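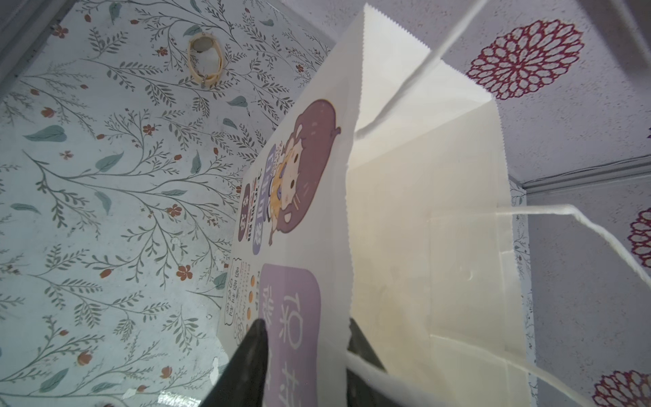
Course: Robots in Daily Work
Handout for week 6 – Can a machine do the chores yet?
Teacher: Eustaquio Villalobos, Arriaga evening school

Please read these notes before Monday. The reading from March is still useful, but you do not need to bring it.

1. What we mean by a chore

Last week many of you wrote that a robot "can already clean a house". You were thinking of the round vacuum. I would call this one task on one floor. A chore is usually a chain of tasks. Putting away the shopping, for example, means carrying a bag, setting it down so that it stays up, opening it, taking things out and then folding the bag. A machine that does the second step well has no advantage in the fifth.

In this course we say that a machine "can do" a chore when it can do it in a room it has not met before, with things it has not met before, and without a person standing next to it. This is a strict meaning. Please use it in your homework.

2. Why a paper bag is hard

A paper shopping bag is light, so weight is no problem even for a small arm. The difficulty is in the shape. The walls bend when they are pinched. If the two fingers close too much, they make a crease, and the bag stands differently afterwards. If they close too little, the paper slides out.

Handles made of twisted paper cord add a second difficulty. Each cord takes its own position, and it can lie across the side of the bag or hang away from it. For a camera near the fingers, a white cord in front of a white or cream bag is not easy to separate from the paper behind it. Look also at what surrounds the bag. Wallpaper with leaves and small flowers, or a wall with big dark red medallions, gives the camera many edges which have nothing to do with the job. A printed bag brings still more: a cartoon girl with purple hair and big Chinese characters are very clear to our eyes, but they do not say where it is good to hold.

A person solves this with the hand more than with the eye. We feel the paper begin to slip. Many grippers feel little or nothing at the tips.

3. The shop floor

In a shop the conditions are better. The bags are of the same kind, the counter has the same height, and the light does not change much. Salamatu Gyamfi, who will be our guest, worked on a packing line in Hendosholm. In her trial the arm had to pick up a flat bag, open it and hold it for the clerk. Of 104 attempts, 15 failed. She will explain that most of these happened at the opening, when the two sides of the paper stayed together.

Is this good? For a student project, yes. For a shop with a line of customers I think not, but I want to hear your opinion. A clerk who must help the machine so often may prefer to work alone.

4. Words for this week

Grasp: the way the fingers hold a thing.
Deformable object: a thing which changes shape when you touch it. Cloth, paper, cable, dough.
Occlusion: when one thing hides a part of another. A gripper often hides the exact place it is holding.
Recovery: what the machine does after a mistake.

5. Homework

Choose one chore from your own home and write down its steps. Mark the 2 steps that you find hardest for a machine and explain your choice in around half a page. If you work with a partner, write both names.

Students in the Narley group send the text to me by e-mail. The others bring it on paper. The last day is May 10, 2021.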